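Search this site Search Go

How a Late Bulletin Gets Read

2018-03-09

6 min read

The late bulletin at Skirkska, the regional television station in Fasolport, runs for 22 minutes including weather. Ritva Ojala has anchored it since the station moved its main newscast to the evening. She reads from a prompter, hears the control room through one earpiece, and keeps a paper copy of the script on the desk. The paper copy is printed on one side only and is not stapled, so that each page can be slid away without noise.

Her shift starts six hours before air. The first two are spent reading wire copy and the notes left by the daytime desk. Ojala does not write the whole bulletin. She rewrites the introductions to each report, the short items read over video, and the handoff to weather. Reporters write and voice their own packages. The producer decides the order, and the order changes until the opening titles roll and sometimes afterward.

Scripts are held in Golov, the newsroom system the station installed to replace a shared folder of text files. Golov estimates the length of each item from its word count and the reading speed assigned to the presenter. Ojala's speed is set at 174 words per minute. The setting was 180 when she began, and the bulletin ran long on most nights. A timing test in July, made against recordings of old programs, produced the lower number. Her reading slows on items with many place names and on court reports, where the wording has been cleared by a lawyer and cannot be smoothed out. The system has no way to account for this, so the producer adds a few seconds to such items by hand.

The style rules are short. Sentences should have one verb where possible. Attribution comes first: the speaker is named before the claim is given. Numbers are rounded unless the exact figure is the story. Ojala writes out figures as words in the prompter copy, and she puts hyphens between the letters of any abbreviation that is to be spelled aloud. Names with an uncertain stress are respelled in brackets on the paper copy, but not on the prompter, where a bracket can be read out by mistake.
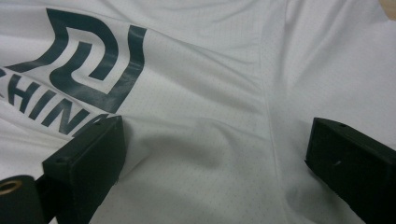
White athletic mesh with a printed logo and lettering.

The studio, called Zapata after the street at the back of the building, has three fixed cameras and one on a pedestal. The fixed cameras are driven from the control room with stored positions. The prompter operator sits next to the director and scrolls by hand with a small wheel. Automatic scrolling by voice was tried and dropped. It followed a straight read well, but it lost its place when the presenter left the script to question a reporter, and it took several seconds to recover.

A live interview is the part of the program with the least margin. The guest line has a delay, which is measured before air and written on a card for the anchor. With a delay of more than one second, Ojala asks shorter questions and waits longer before a follow-up. The control room counts her out of the interview in her ear, starting at 30 seconds. She continues to listen to the guest during the count. New presenters tend to find this the hardest skill to learn, and the station trains for it with recorded interviews and a colleague reading numbers into the earpiece.

Breaking news is handled by a separate rule. An item may enter the bulletin after air time only if two people have seen the source. The producer types a short version directly into Golov, marks it in red, and tells the anchor through the earpiece that red copy is coming. Ojala reads it as written, with no added words. If there is no time to type, the producer speaks the sentence and she repeats it. The log for last year lists 368 changes to the running order made during the program. Most were cuts for time. Few were new stories.

Corrections are read in the same bulletin when the error is found before the closing titles. Otherwise they are read the following night, after the first break, and entered in a file kept by the news editor. The entry gives the original wording, the corrected wording, and the name of the person who approved it.

After the program there is a short meeting in the control room. The director reports technical faults, the producer compares planned and actual times, and the anchor lists any line that was difficult to say. Those lines are copied into a document that now holds more than 800 entries. It is sorted by cause: repeated consonants, long gaps between subject and verb, and two names of similar sound in one sentence. Writers on the daytime desk are asked to read it when they join, and again when the style rules are revised.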